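Skenusdale Workshop — Two-Arm Cell, Return to Use Checklist
Completed by: Vaughan Mudgway
Date: April 12, 2018
Reason for check: left arm failed to stop at its set limit and dragged its own cable

Dear all, I have filled in the comments more fully than the form really wants, so do bear with me. A tick doesn't tell the next person very much, and I would like whoever picks this up after me to know what I looked at as well as what I decided.

1. Isolator off and tagged before anyone reaches over the table
Pass. Rutilio Cuevas had already done this when I arrived, and his tag was filled in properly, name and all. Thank you, Rutilio.

2. Emergency stop, operator's side
Pass. Pressed with both arms moving slowly, and both held where they were. Reset needs a firm twist.

3. Emergency stop, far side
Pass, with a comment. It works perfectly well but you have to lean to get at it. I should like it brought forward — there is room on the bracket.

4. Fault log read and saved
Pass. The log shows error 598 on the left arm, repeated 2 times, and then a plain restart. I do understand the temptation when you are in the middle of a good run of board wiping, but please, please stop and ring me if you see that number. The restart cleared the warning and left the wrong limit in place, and that is how the cable came to be pulled.

5. Joint limits match the sheet
Fail at first, pass on second check. The sheet says 2,000 for the left elbow setting and the controller had 3,730, a value belonging to the old Flirkura layout. It was copied across when the settings were reloaded in April, and I am sorry to say I signed for that reload myself. Corrected, saved, switched off, switched on and read again.

6. Cables free through the whole reach
Advisory. The black cables come off the tops of the grippers and run down by the arms, and the left one makes a long loop over the tabletop towards the front edge.
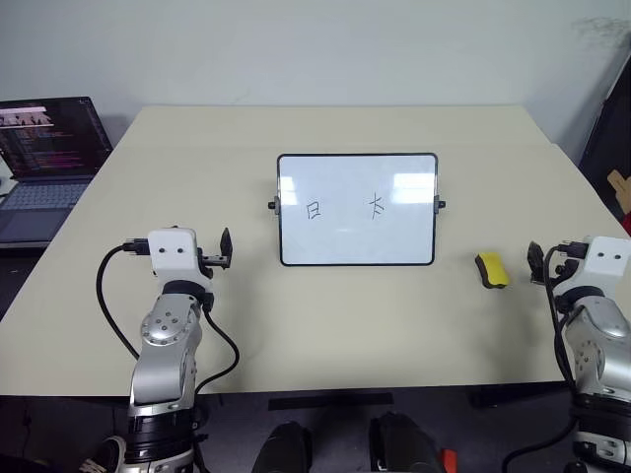
I would be a good deal happier with that loop shortened and held to the arm at the elbow, leaving enough slack for the wrist to turn. Mohammadi can supply the soft ties we used on the Brusesora cell, which have lasted nicely and don't bite into the sleeve. Until they are fitted, keep the left arm at low speed.

7. Gripper fingers tight and undamaged
Pass. I went over each screw by hand with the power off. One on the left gripper took a small nip.

8. Whiteboard stand steady, side knobs done up
Pass. A light push with one finger is plenty for this test. If the board swings freely, tighten both knobs before you start a run.

9. Loose items on the table
Pass. The eraser is part of the task and may stay. Pens, mugs and phones go elsewhere, and I include my own mug in that.

10. Standing position agreed
Advisory. Feet and knees well back from the front edge when the arms are live, please, including when you are only popping over to look at something.

Result: may be used at low speed, with a second person present. Full speed once items 3 and 6 are closed and I have signed again.

Rutilio is ordering the ties. Any questions, come and find me, or leave a note in the folder by the door.

V. Mudgway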